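Learning to let the bread be slow
2025-10-03

I have been meaning to write this one for weeks, and every time I sat down the dough needed folding or the phone rang or it was suddenly dinnertime. So forgive me if it wanders a bit. My coffee is fresh and the house is quiet, and I have a loaf in the oven, so we have until the timer goes.

It started in September when my neighbor Rocío Cantero handed me a jam jar over the fence with a strip of masking tape on the lid. The tape said "Ura," the name she gave her sourdough starter years back, and she told me to feed it every morning and not fuss. Well, I fussed. I fussed for the whole first week! I moved that jar from the counter to the top of the fridge to the shelf by the water heater and back again, and I stirred it whenever I walked by, and I wrote down every bubble in the notebook I keep for the garden (the tomato pages were done for the year anyway).

My first loaf was flat enough to slide under a door. The second one had a lovely crust and a gummy middle, and my husband ate two slices of it with a lot of butter and said it had character. I called Rocío and she asked me how long I'd let it rise. I said until supper. She laughed for quite a while.
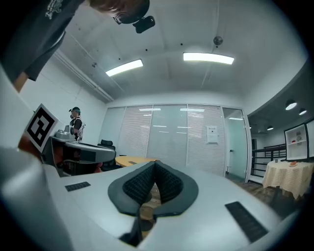
So I slowed down. These days I mix everything in the evening, 200 grams of starter to a big bowl of flour, and I leave it on the counter under a dish towel until I go to bed. Then it goes in the fridge overnight, and I don't look at it. That last part was the hardest for me, and I will admit to opening the fridge door at least once for a glass of milk I didn't really want.

The other thing that helped was an old cast iron pot from the thrift store on Crichton Street. The lid doesn't quite match, and there's a chip in the handle, but it cost me 20 dollars and it holds heat like nothing else I own. I let it sit in the oven a good long while before the dough goes in, and I use the thick mitts. Please use thick mitts. I have a pink stripe on my wrist from the one time I grabbed a folded tea towel and hoped for the best.

My uncle Magnus Dunbar, who will be 80 this winter, came by last weekend and had the heel of a rye loaf, still a little warm. His mother baked rye when he was small, and he told me she kept hers in a crock behind the stove and cut a cross in the top of every loaf. I had never heard that before, in all these years. He went home with half the loaf wrapped in a towel, and I'd like the towel back, Magnus, if you're reading - it's the blue one.

Next I want to try one with walnuts and maybe some dried figs, if I can find decent ones. If any of you have a walnut loaf you like, leave it in the comments, and tell me whether you toast the nuts first. There goes my timer.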